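From: Kamonchanok Nakpan
To: Jimstead Table and Linen list
Date: September 18, 2022
Subject: Re: Blue bowls, and what to put under them

Soma wrote:

> I have finally given in and bought a deep blue bowl, after two years of
> reading this list be smug about them. It looked wonderful in the shop.
> On my table (dark, shiny, inherited) it looks like something left out
> for the dog. I tried it on white linen and now it looks like a hospital.
> What do the rest of you put under yours? And do you iron it? I own an
> iron but we are not close.
>
> Also, does anyone still have the notes from the July swap? I was
> promised a method for candle wax and went home with a jar of chutney.

Soma,

Welcome to the smug side. Your dog is lucky to have been considered.

I've had the same trouble with cobalt for years. It's a bully of a color. Put it on a dark table and it sinks, put it on bright white and it shouts, and anything with a pattern loses the argument before the soup arrives. My mother's answer was a lace runner, but my mother's answer to most things was a lace runner, including the television.

What worked for me in the end was beige. I know. I resisted it too, having spent most of my adult life avoiding beige in sofas, raincoats and conversation. But a plain beige cloth with a bit of weight to it lets the blue sit there and be blue. Oatmeal will do, or the shade that catalogs call "sand" and charge extra for. Stay away from anything with pink in it. I bought a pinkish one from Kevari in the sale and the bowl looked seasick.

Size matters more than I expected. I started with a little square under the bowl, like a coaster with ambitions, and it made the whole table look fussy. Cover the lot. You want cloth all the way out, so the bowl is the only thing with an edge.

On ironing, I no longer do it, and I'd like that entered into the record before somebody from the pressed-napkin wing of this list writes in. I wash the cloth, hang it over the shower rail, pull it about a bit while it's damp, and lay it down as it comes. Wrinkles suit a round bowl. A cloth ironed flat as paper makes one bowl look as if it's waiting for an inspection. If you have people coming who care, smooth the part in front of them and keep them seated.

Wax, as far as I can reconstruct from my own notes, which are written on the back of a parking receipt:

1. Let it go hard. Put the cloth in the freezer if you're impatient and the freezer has room. Mine has never had room.

2. Lift off what you can with the back of a butter knife. Not the front. I have a cloth with a slit in it that I now refer to as the vented one.

3. Brown paper over and under, warm iron on top, and keep moving to a clean bit of paper. (Yes, this is where you and the iron will have to speak.)

4. Wash as usual. If the candle was red, wash as usual and then lower your expectations.

As for what goes in the bowl, we did this to death in the spring, so I'll keep it short. Lemons are lovely for 5 days and then they are a project. Onions look better than you'd think. Keys and receipts will arrive whether you invite them or not, and once the first battery goes in, the bowl is finished as an ornament and becomes a drawer. I'd leave it with nothing around it for a week and see how you feel. One bowl, one cloth, and put the salt somewhere else.

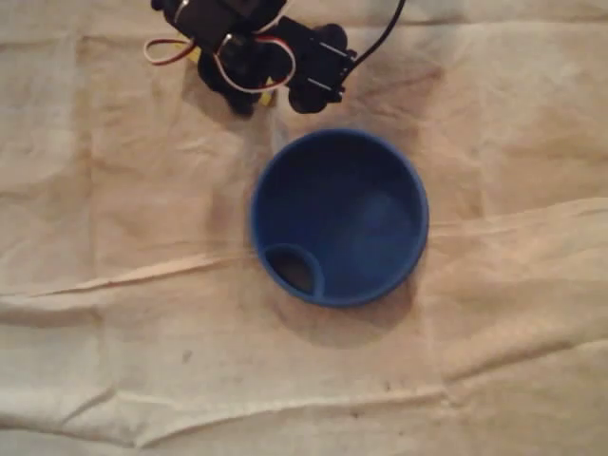
OTHER BUSINESS

The next swap is at my place, same arrangement as before — bring something you're tired of and try not to go home with it. I have 19 napkins from a set of what I assume was once 20, and I'm open to offers. The cousin in Lagos has sent another parcel of cotton, very good, all of it in lengths too short for my table and probably right for someone's round one. Tell me your diameter and I'll put a piece aside.

Soma, the chutney was mine. Please return the jar.

Kamonchanok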